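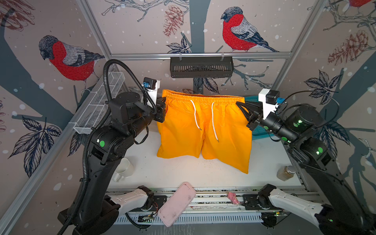
Gallery / Laundry & Folding

Drawstrings, waistbands and other small battles

2nd September

I have been promising a gallery about soft things with strings in them for ages, and the end of summer seemed the right moment. All the shorts in this house are about to go into the bottom drawer until next June, and the comfy trousers are coming out for the cold evenings, so there is a great deal of elastic on the move. If you came over from my page on fitted sheets, hello again! This one is easier on the shoulders, I promise.

The bright orange shorts come first as they're the most cheerful thing I could start with, and because holding shorts up by the two top corners of the waistband is how I begin every single pair. You get the whole garment hanging open in front of you, legs down, and you can see straight away what you're dealing with. With these it's the legs. The waistband is behaving nicely but one leg has twisted and gone forward on itself where it touches the table, and if you fold at that point you fold the twist in with it (and then wonder in June why there's a crease running sideways across your thigh).

So, lift again, let the legs drop clear of the table, give the waistband one soft shake and lower it slowly. I like to let the hems land first and then walk the waistband back towards me. Then it's one leg over the other, smooth the seat with the side of your hand, and up in half. My mother did hers in thirds. I've tried it, and they come undone in the drawer.

The strings are white, one hanging a bit lower than the other, as they always do. I even mine up before folding, pulling gently on the short side while holding the gathers flat with my other hand. Don't yank! If the string is stitched at the centre back you'll only strain the stitches, and if it isn't you'll have the whole lot out in your hand and an evening with a safety pin ahead of you.

A word about the table. I've had emails from readers who fold on the bed, and I do understand, it's big and it's right there, but a hard pale top is so much better for this. You can see the edges of what you're folding and you can see the bits. There are crumbs all over this one, and a mug standing to the side, so it's a working table like mine. A quick wipe before the clothes go down is worth the ten seconds. I keep a damp cloth and a dry one and use them in that order.

I'm fond of baskets, as anyone who has been here before knows, and there's a turquoise one with slots behind the shorts that I'd happily give a home to. Slotted sides are good for anything that's come off the airer a touch early. My own is a Kitunholm, the deep one, and I've had it long enough that the handle has gone pale where I hold it. I also own a Montes wire one which I bought in a sale and regret a little, as it catches on knitwear. Shorts and cotton trousers are fine in it.

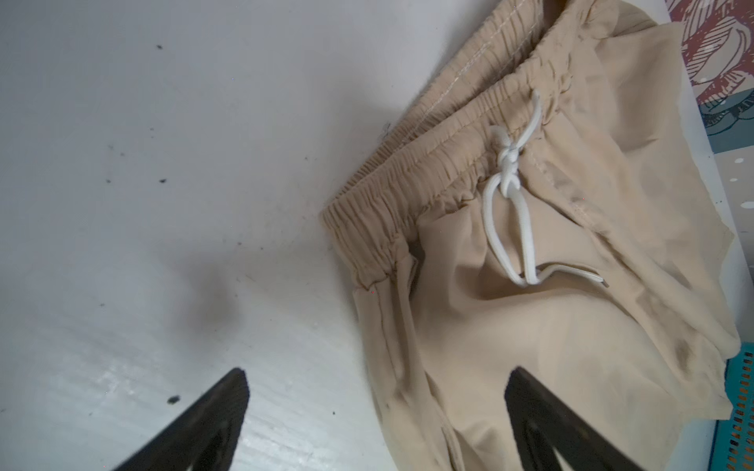 Knots are my subject for the second half, and I'll try not to go on. I learned about them the hard way with a pair of Galtness lounge trousers, when one end of the cord disappeared into the waistband in the wash and I spent most of a film trying to coax it back. Since then every drawstring in the house gets tied before it goes near the machine, with a plain small knot, close up to the fabric. The beige pair is tied just as I'd do it, snug under the waistband with the cord looping down the front and a flat tip on the end. I love a flat tip. Frayed ends I dip in a dab of clear glue and squash between finger and thumb inside a scrap of baking paper, and they go back through the eyelets beautifully.

Crumpled trousers look like a lot more work than they are. I find the waistband first, always, and ignore everything else until I've got it in both hands. All those tight puckers can be pulled out flat for a second and let go, and the folds underneath will mostly sort themselves out. Once the waist is straight, look for the long seams and bring them together, and the rest is just smoothing.

Check the pale ones over while they're spread out, too. Beige shows every mark and it's much nicer to spot a smudge at the table than at the front door. There are some greyish ones on this pair low down, and I'd have a go at those with plain soap and an old toothbrush, working from the outside of the mark inwards. Leave it 20 minutes, rinse, look again in daylight. If it's still there I do it once more and then I make peace with it and call them gardening trousers.

For anyone who likes products, the soap I use is the Murkico bar in the green paper. It's cheap, it smells of hardly anything and one bar lasts me right through the winter. I don't get anything for saying so.

This gallery is number 684 on the site, which made me laugh when the counter came up. The next one will be socks, including the ones that have lost their partners, and I'd love to know what you do with yours. Comments are open underneath, and if you've got a better way with a lost drawstring than a safety pin and a bad mood, please do share it.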